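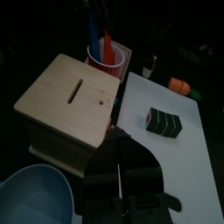

**To:** Hagos Weldu
**Re:** Harnard toy library, progress on the lending grant
**Date:** 21/03/2022

Hagos, you asked for a plain account of where the lending scheme stands, and whether I still have the doubts I put in writing when the grant was agreed. I do have most of them. A few have gone, and I have picked up one or two new ones along the way.

## Where we are

The library is open at both sites, Harnard and Ferkham. Harnard is doing well by any measure I can think of. Families come, they borrow, they mostly bring things back, and the room is full enough on a wet morning that people wait in the hallway. Ferkham is slower. The application said that Ferkham would "mirror" Harnard within the first season, and I said then that I couldn't see why it would. The bus service is worse, the hall is shared with a dance class, and there is no shop next door to bring people past the window. It hasn't mirrored anything yet.

We have 200 toys cataloged and ready to lend. That meets the target, but I would ask you not to lean on it too hard in your own report. The target counts a bag of blocks and a full play kitchen as one item each. A good part of the catalog is puzzles, which arrive by donation whether we want them or not, and which go out far less than ride-on toys and pretend food. If I were setting the target again I would count loans instead of things on shelves.

## What gets borrowed

The application made a lot of the "learning value" of the collection, and there was a page on sorting toys and what they do for hand skills and early math. I have nothing against sorting toys. Children post shapes through slots quite happily, and parents like the look of wood. But I have seen no sign that parents choose by learning value, and I don't think we should tell the board that they do. They choose by size of apartment, by noise, and by what the child grabs and won't put down. The noisy toys go out first. They also come back first, often before the due date.

Large items are the real case for the library. A slide or a balance bike is expensive, takes up half a living room, and is outgrown in one summer. We could have told a much simpler story in the application if we had just said so.

## The catalog software

We are using Sisay, as agreed. It does the basics. You can check an item out, check it back in and see who has it. It does not cope with toys that have parts, and that covers most toys. At the demo we were told this could be handled "in the notes field." It can, in the sense that you can type there, but the notes don't show on the return screen, so whoever is at the desk has to click back to find out whether a tea set should have four cups or six. On a busy morning that step gets skipped. We now tape a card with the parts list inside each lid or bag, and it works better than the software does.

I asked the supplier for a fix and was promised one in the next update. I've been promised this twice. Please don't put it in the board papers as resolved.

## Cleaning and repairs

Cleaning takes longer than planned. The budget line assumed a quick wipe on return, and for plastic that's fair. Fabric toys have to go through a machine, dress-up clothes need drying space we don't have, and unpainted wood can't be soaked. The Harnard staff have a routine now and I have no complaints about the results, only about the hours. They are being paid for fewer than they work, and I would like that put right before we talk about anything new.

Repairs are going better than I expected. I thought we would be throwing out broken stock by the boxful, and we've lost very little. Wheels and battery covers are the usual trouble.

## Membership

Fees are low and most families pay them. The free places have been taken up more slowly than we hoped at both sites. The suggestion at the last meeting was a leaflet. I doubt a leaflet will do it — the families we are missing don't lack information so much as a reason to walk into a room of strangers and ask for the free version of something. I'd sooner drop the separate form, so that everybody fills in the same one and the desk never has to ask.

## Givmont

I know there is interest in opening a third site at Givmont. I would advise against it for now. The argument seems to be that Harnard works, so more sites will work too, and Ferkham is sitting right there as the answer to that. I'd want to see Ferkham through another winter first, with its own opening hours instead of whatever the dance class leaves us. If the board wants to go ahead anyway, the money should be new money and not come out of staffing at the other two.

## Requests

- 3 more paid hours a week at Harnard, for cleaning and checking parts.
- Permission to move Ferkham to an afternoon session from June.
- A change to the reporting target, from items held to loans made.
- A decision on Sisay before the license renews. I would be content with a spreadsheet.

The spending sheet is attached separately. The overspend on shelving is mine — I ordered the deeper ones after the first lot wouldn't take the boxed games.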